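**Hand-held gripper station, Kalar room – walk-round after the left-hand fault**
Checked by Hanne Laaksonen, comments by the same (sorry, they run on). Copy to Eero Kinnunen.

For anyone who missed it: in May the left gripper stopped opening partway through a cup stacking session. The fingers stayed shut when the trigger was let go, and Eero, bless him, had to ease them apart by hand. No injury, one crushed cup. The log shows the fault at cycle 2,689, and the unit had gone 558 cycles past its last cable check when it happened. We now check every 600, and sooner if anything feels stiff.

**Grippers**

- [x] Fingers open fully when the trigger is released, left and right. *Tried each one twenty times before lunch and again after. The left is a touch slower than the right, still inside what Drimex allows us.*
- [x] Cable strain relief tight at the handle. *This was the culprit on the left – the clamp had backed off and the cable was tugging at the connector every time the wrist turned. New clamp fitted. Please don't borrow the old one out of the scrap tray, however good it looks.*
- [x] Marker plates firm, no wobble. *Fine. I do love it when a line is just fine.*
- [ ] Spare trigger spring in drawer. *Not there. Ordered from Rissanen, order line 189.*

**Work surface**

- [x] Foam sheet lies flat. *It's smudged and I know it bothers some of you, but marks don't fail a sheet. A curled corner does.*
- [x] Cup holder doesn't slide when nudged. *Good.*
- [ ] Loose items off the table before starting. *Left open until I've seen it done a few sessions running. Thin sticks and bits of tape count as loose items too, my dears.*

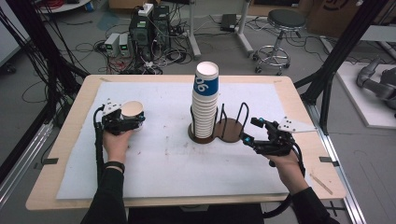

Should the operator keep going if a gripper sticks only once?

Stop at the first stick, put both grippers down and switch off at the supply before touching the fingers. Then write the cycle number in the log, even when it frees itself.

**Floor and power**

- [ ] Cables behind the table tied and clear of the walkway. *Not yet. They're tangled enough that I couldn't follow the left gripper's line back to its supply without getting down on my knees, and in a hurry that's a real problem. Eero has promised me an afternoon with the cable ties.*
- [x] Power strip reachable without leaning over the table. *Passed, though I'd be happier with a label on the switch.*
- [ ] Stop procedure from Prurar posted at eye level. *Printed, waiting on a frame.*

**Result:** fit for use with the new clamp, short sessions only until the three floor and table items are closed. Spring can follow when it arrives. Come and find me if the left one feels odd to you – I'd much sooner be bothered over nothing.

H.L.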